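Chapter 7
Scoring a Round

Two people can sit side by side at ringside, watch the same three minutes of boxing, and write down different winners. If you have ever argued with a friend over a close fight, you already know the feeling! Scoring is one of the most talked-about parts of the sport and one of the least studied, and this chapter is where we start studying it.

By the end of the chapter you should be able to score a round on your own, explain your number in a sentence or two, and spot the rounds that are likely to split a panel of judges.

7.1 The ten-point must system

Professional boxing in most places is scored round by round. The judge must give 10 points to the boxer who won the round (that is where the word "must" comes from) and 9 or fewer to the other. A close round and a clear round are usually both 10-9, which surprises a lot of new students. A knockdown normally takes a point from the boxer who went down, so a round with one knockdown is most often 10-8. Points taken away by the referee for fouls come off afterward.

The key idea is that each round is a fresh start. A boxer who has lost the first four rounds badly begins the fifth dead even as far as that round is concerned. Students find this hard at first — we all carry the story of the fight around in our heads — and it takes practice to set that story down when the bell rings. 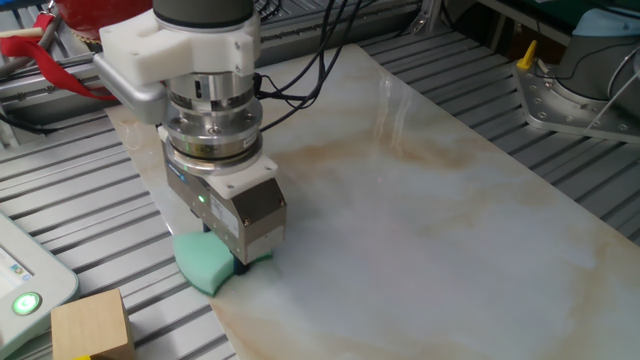 What, then, are judges looking for in those three minutes? Clean, effective punching comes first. A punch that lands with the knuckle part of the glove on the front or side of the head or body is worth a great deal more than one that thuds into a forearm, even if the second one gets the bigger cheer. After that come effective aggression, ring generalship (who is making the fight happen where and how they want it) and defense. Notice the word "effective." Walking forward into jabs all night is aggression of a kind, but it shouldn't win you many rounds.

7.2 Where you sit matters

Judges sit on different sides of the ring, and each of them loses sight of some punches when a boxer's back or the referee gets in the way. In the Flusomside gym exercise at the end of this chapter, you will feel this for yourself. Teams watch the same two sparring rounds from different sides, and the cards are compared only when everyone has finished writing.

We also use the Bakley scorecards, a set of 1,288 rounds scored by students in earlier classes. You will work with 30 of them. Pick out the rounds where the scorers disagreed and look for what those rounds have in common. Low punch counts? A late rally? One boxer busy, the other hitting harder? These are wonderful rounds to talk over in class, so bring your notes.

Before you read on

Score one round of any fight you like with the sound turned off. Then wait a day, play it again with the commentary on, and score it a second time on a clean card. Keep both cards. You will need them in section 7.3, which takes up crowd noise and the ways it can lean on a judge's pencil.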